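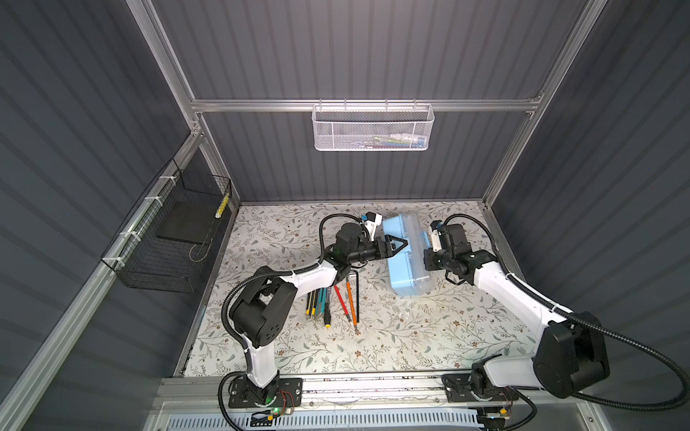 Two arms, one plastic case

Huguette Fehr's group at Enstead has spent most of the spring teaching a pair of robot arms to share a job, and in July they finally had a result they were happy to show around. The arms learned from 901 demonstrations, all guided by hand, of tidying pens and small tools into a plastic case. In 79 of the demonstrations a person fumbled and then recovered, and Fehr's colleague Gilles Bouvier thinks those (bless them!) taught the arms the most. Scissors are next on the list.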